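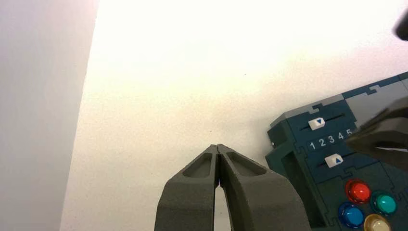 Lakus Prayer Bench, Folding

Item 503. Supplied by Grindcombe Church and Chapel Furnishings

The Lakus is a low kneeling bench for private prayer, retreat houses and small chapels. It supports the body in a kneeling position with the weight taken off the heels, and it suits both short daily offices and longer periods of silence. The seat is solid beech, finished with plain oil. No symbol or lettering is applied, so the bench may be used by communities of any tradition.

The legs fold flat on brass hinges and are held by two small magnets. A wool seat pad is available separately in gray or dark red.

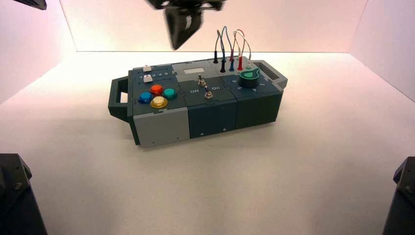 Orders of 12 or more benches are supplied with a canvas storage cover at no added charge. Religious houses and registered congregations may ask for invoice terms – please give the name of the house when ordering. Replacement hinges are kept in stock under item 898.

Care: wipe with a dry cloth. Apply oil once a year, in January or whenever the chapel is least in use. Do not store against a radiator.

Customer remarks
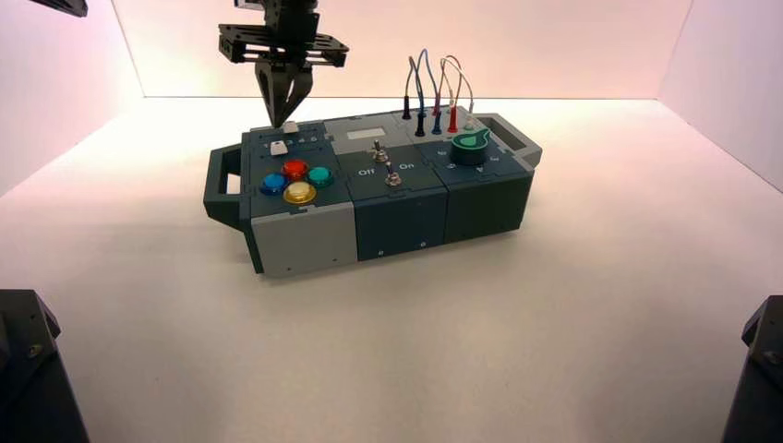
Kerstin Eichhorn writes that the height is right for most of our sisters, but the taller ones would welcome a second size. The hinges were stiff for the first few weeks and then loosened. We have since ordered the pads in gray.

A taller version is in preparation and will be listed as item 3000.

Page revised 11/02/2026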